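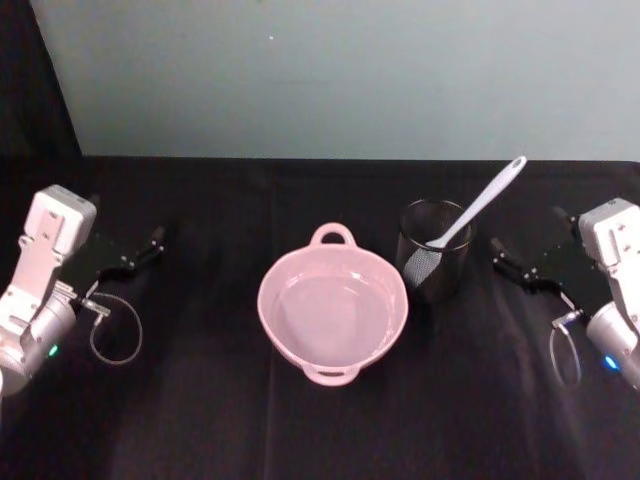 The two-arm table with the pink bowl and the mesh cup, one of the layouts used in the Kodus work.

About us

Clestex is a small research company in Skedberg. We work on how robot arms learn everyday jobs that need two hands: putting things away, passing an object from one side to the other, holding one item steady while something is done to another. We do not build arms. We buy them, bolt them to tables and spend our time on the method that tells them what to do.

The company grew out of a contract testing business that checked grippers for packaging firms. The testing side closed when the last of those contracts ended, and most of the people stayed on to do research. We kept the workshop, the tables and a good deal of the wiring.

What we work on

Our main line of work is a training method called Kodus. A person guides both arms through a task many times, and the system learns from those recordings. That part is common practice in our field. What Kodus changes is how the two arms are treated during learning.

Most systems of this kind learn one long list of movements for both arms together. If the left arm is slow on one run, the right arm's part of the recording is shifted as well, and the system has to see a great many examples before it stops linking things that have no link. Kodus learns each arm separately and then learns a third, much smaller piece, which only says when one arm has to wait for the other. We call this piece the handshake. For a long stretch of a task the handshake does nothing at all.

What we have found

In our main study we recorded 1,000 guided runs on a set of kitchen items, including bowls, cups and utensils. We trained Kodus on these and compared it with a joint model trained on 3,000 runs of the same tasks. The two finished level on tasks where the arms work mostly apart. On tasks where both arms hold the same object, the joint model was still better, and we say so in the report. A rigid object held at both ends leaves very little room for waiting, and the handshake is too coarse for it at present.

We also looked at what happens when an item is moved from its usual place. Kodus copes well if the item stays on the same side of the table. If it crosses the middle, the arm that has never reached for it tends to stop short or close too early. Mixing in a small number of mirrored runs helped — some 35 per task was enough in our tests — but it did not remove the problem.

Thin handles remain hard. A spatula standing in a cup can lean in any direction, and the right moment to close the fingers depends on that lean. We are working on this now.

How we work

Each task has a written sheet that gives the items, their starting places and what counts as finished. The person guiding the arms follows the sheet and does not tidy up a poor run. Failed runs are kept and marked as failed. We use them when we test whether the system can tell that something has gone wrong.

Trials of a trained model are scored by a member of staff who has not been told which version is running. A run counts as a success only if every item ends up where the sheet says. Part scores are recorded too, but they are not used in our headline results.

We cover the tables with plain cloth and keep the background the same within a study. A separate set of trials then changes the cloth and the lighting, and those results are reported in their own table. They are lower, as you would expect.

Mughal

Mughal is the software we wrote to record and sort our runs. It lines up the camera pictures with the joint readings from each arm and lets us search by task, item or result. We began it for our own use and now share it with 2 partner labs, who send back faults and fixes. It is not a finished product and we do not offer paid support for it.

Working with us

We take on a few joint projects each year, mostly with university groups and with firms that handle mixed household goods. We are most useful to people who have a clear task in mind and can send us the real objects. We also take student placements of one term, starting in October. Placement students work on the tables from the first week and are named on any report they help to produce.

Our next open afternoon in Skedberg is on 18th November. Visitors can try guiding the arms and talk to the team about the Kodus results. Places are limited by the size of the workshop, so please write to the office before you travel.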